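Revision 7 of the handling standard ran to 96 pages. Merle Grimshaw had written most of it and had been asked to cut it to 80 by the end of November. It was now Jan 24, 2018.

Zuzana Danko read clause 5 aloud in the Ciroveck test room. "The grip shall be closed on a single layer or fold before any lift is commanded."

"Keep that one," Merle said. 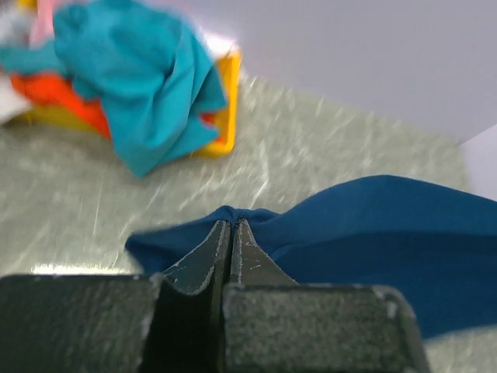

"When may the arm lift?"

"After the grip force has held steady for the full dwell time in the table."

Zuzana wrote it in the margin and struck the paragraph below it. The paragraph covered towels with fringes. Dulari had requested it and then bought a different line.

"Janssen will object," Merle said. "Their auditor cites it."

"Their auditor can cite the annex."

"The annex is informative. It isn't binding."

She restored the paragraph, changed "should" to "shall," and initialed the change. Merle recorded it in the log under his own name, as the procedure required, and turned to clause 6.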